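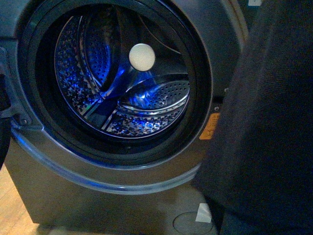
The drum with its blue light on, and the black rubber gasket I keep going on about.

Laundry questions I get asked a lot

I run the laundry room for our block at Brukodport, and I also write up bits and pieces about washing on this site. The same questions come round again and again, so I've put my answers in one place. Last updated 18/06/2025.

Why does my clean washing smell musty?

Nine times out of ten I'd look at the rubber first. That thick black collar round the mouth of a front loader is folded over on itself, and the folds hold water, fluff, hair and whatever was in your pockets. Pull the lip back gently with your fingers and wipe right round the inside with an old flannel. You may want gloves the first time (I certainly did!). Then leave the door ajar overnight.

How often do you wipe yours?

Every Sunday evening, plus any time I've washed dog blankets. At home I used to do it once in a blue moon and the bottom of the seal went speckly. Those marks never fully came off, so start earlier than I did.

Can I use bleach on the gasket?

I don't. Check your manual, as some makers allow a weak solution and some tell you to keep it well away. I use warm water with a squirt of washing-up liquid, then a dry cloth.

What's the best way to check the drum for lost socks?

Spin it slowly by hand and feel behind each of the lifters, those raised bits that stick up from the drum wall. Baby socks and hankies love to plaster themselves flat against the metal there. If your machine has a light inside, use it, but still have a feel round. Dark socks vanish in a blue-lit drum. I've sent tights through three washes that way.

My drum has lots of little holes. Do they need cleaning?

Not one by one, please don't go at them with a cocktail stick! Run an empty hot wash once a month and that'll do. If you've had a tissue disaster, let the drum dry first, then go over it with a barely damp cloth and the bits lift off much more easily.

How full is too full?

I go by the hand test. Put your washing in and see if your hand fits in flat on top, between the clothes and the roof of the drum. If you have to shove, take a couple of things out. Towels and jeans want more space than you'd think - a heap of T-shirts can go a bit higher.

Do I really need to empty my pockets?

Yes! My neighbour Eino Eskola washed a handful of picture hooks in September and we were fishing them out of the seal for 45 minutes. Coins are bad enough. Lip balm is worse, and please don't get me started on pens.

Should I wash everything at 40?

I wash most of ours at 30 and keep 60 for towels, bedding and tea towels. Whatever the label in the collar says goes first, obviously.

Liquid or powder?

Powder for whites, liquid for darks and anything woolly gets its own stuff. I used to pour in far too much of everything and my towels came out like cardboard. Halving it helped no end.

Can I ask you something that isn't on here?

Of course, there's a comments box at the bottom of the page. Byung-chul Ryu, who does the drying and ironing page, picks up anything about shirts, and I answer the rest when I've got a load on.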